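August
Course notes prepared by R. Woldemariam

Unit 3. Floor care as a test task

The question for this unit is whether a mobile machine can take over routine floor care in an ordinary home. The short answer is "partly." Vacuuming open floor is a solved consumer problem in the narrow sense that products exist and people keep them. Tidying the floor before vacuuming, cleaning under low furniture, and spot-cleaning a mark are still research tasks, and results depend heavily on the room.

We treat the chore as four subtasks: finding the floor, finding what stands on it, covering the reachable area, and checking the result. Students tend to assume the third is the hard one. Coverage planning has been taught for decades and the standard back-and-forth pattern is adequate for most rooms. In the Drumulau exercises, most lost points come from the first and last subtasks.

3.1 Finding the floor

A floor detector that works on a plain surface may fail on a patterned one. Plank flooring is a common case. Seams between boards are long, straight and slightly darker than the boards, and a simple line detector will report them along with real boundaries such as the foot of a wall. Printed or natural grain adds curved lines and small dark specks. A dirt classifier trained on bare gray tile will mark many of these as debris.

Sunlight is the second difficulty. A direct patch can drive the camera close to saturation, so that texture disappears and the patch reads as a different material. The glossy reflection next to it changes the apparent color of boards that are in fact the same. Shadows from thin furniture legs produce narrow dark lines with no height. A depth sensor will normally reject them, but strong sun also degrades some depth sensors, and both channels can become unreliable in the same place.
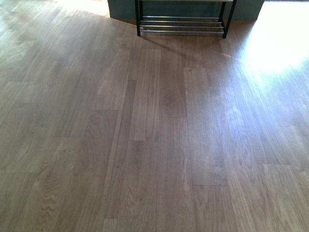 Page 50

Consider the working area near a low shoe rack on wood-look flooring. The rack has thin black legs and a lower tier of four chrome bars, with a dark panel behind it. Each of these matters to the planner. The legs are narrow enough to fall between depth samples at a distance. The bars are reflective and may return bright highlights with no usable range. The line where the panel meets the floor is a true boundary; the seams out on the open boards are not. The bright patch to the right should be labeled floor, with low confidence in any dirt reading taken there.

3.2 Low furniture

Whether a machine can clean under a rack is a matter of clearance, and clearance should be measured. It cannot be inferred reliably from one camera view. Let h be the height of the lowest bar above the floor and m the height of the machine including any sensor turret. For the lab we require h - m to be at least 3 mm. The Dillier base is 83 mm tall without its turret. Groups using the Valtex bumper must add the bumper lip to m, and a correct clearance figure still does not guarantee that the machine can turn once it is inside.

If the machine does not fit, an arm with a brush tool is the usual proposal. Reaching under a bar while avoiding two legs and a rear panel is possible on current hardware, but slow. A person with a hand brush remains the practical baseline.

3.3 Checking the result

Most machines report area covered. Area covered is a record of motion and says little about cleanliness. A useful check compares the surface before and after under the same light, and sunlight moves during the run. Groups should log the time of each pass and exclude saturated pixels from the comparison.

Assignment, due Thursday

Label 300 floor views using the classes floor, boundary, obstacle and unknown. Assign glare to floor only where plank seams can be followed into it from both sides. Report precision and recall for boundary separately on plain and patterned surfaces. State h and m for each piece of furniture tested, with units.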